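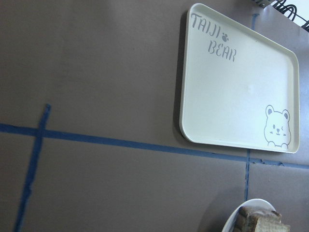
Serving tray in a taped section, lower edge set just above the long line.

Marking out a tabletop with painter's tape

Marking a table into sections gives every tray, plate and dish a fixed position while food is being laid out or a place setting is being planned. Painter's tape suits the job. It shows up well on a brown or grey surface, can be repositioned while fresh, and comes away without tools. The method below covers a single table with one long line and one or more lines crossing it.

What you need

Painter's tape, blue or another colour that contrasts with the table
Tape measure
Soft pencil or chalk
Scissors or a sharp craft knife
Dry cloth and a damp cloth
The trays and plates to be laid out

The dimensions here are for our standard Drakos table, which is 234 cm long and 81 cm deep. Adjust them for your own.

1. Prepare the surface

Wipe the table with the damp cloth, then the dry one. Leave it for 21 minutes before taping. Tape laid on a damp top holds at first and lifts at the ends later. Oiled and waxed tops need a test strip: press down a short piece in a corner, leave it overnight and peel it off. If the finish dulls, use paper strips under the tape or choose another method.

2. Set the long line

Measure in from the front edge at both ends of the table and make a small mark at each. Do not trust the eye for this. A small error at one end becomes a visible slope by the other.

Fix the end of the tape on the first mark. Pull off enough to reach the second mark, hold it just clear of the surface and lower it in one movement. Keep it taut without stretching it. Stretched tape narrows, goes streaky and creeps back towards its original length, and small wrinkles form along the line as it does. Press down from the middle outwards with the side of the hand.

3. Add the crossing lines

Place the largest tray where it will be used and mark its corners. Leave a clearance of 6 cm on each side, then run the crossing line outside that. Sections do not have to be equal. A tray generally needs more room than a plate, and a table divided into equal quarters wastes space on the smaller items.

Where two strips meet there are two options. Carry one across the other in a single piece, or stop the second strip on one side and start again on the other. The first is quicker and stronger. The second lies flatter, but the ends must butt up closely.
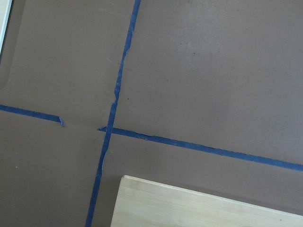
Cut the ends with scissors where appearance matters. Tearing by hand is faster and leaves a ragged or pointed tip, and a torn tip tends to curl. For a layout that will be cleared the same afternoon, torn ends are acceptable. A gap beside the crossing does no harm either, provided the line can still be followed from one side to the other. If it cannot, lay a short patch over the gap and press it down at both ends.

4. Place the items

Start with the tray and set it parallel to the nearest line. Check it from directly above - from a seated position the raised rim hides part of the tape and the clearance looks smaller than it is. Plates go in next. Tape should stop short of a plate and never run beneath it, or the plate may rock.

Lift items in and out. Sliding them drags the tape edges, and a strip that has been caught once will be caught again at the same point.

5. Repairs and removal

Replace a damaged length between two clean cuts. Overlapping new tape on old is fine for a temporary fix, though it leaves a step in the edge.

To remove, peel back slowly at a low angle, keeping the tape close to the table. Take up the crossing strips in reverse order of laying. Any adhesive left behind usually comes off with warm water and a little washing-up liquid. The Mikus sheet on table care covers older residue.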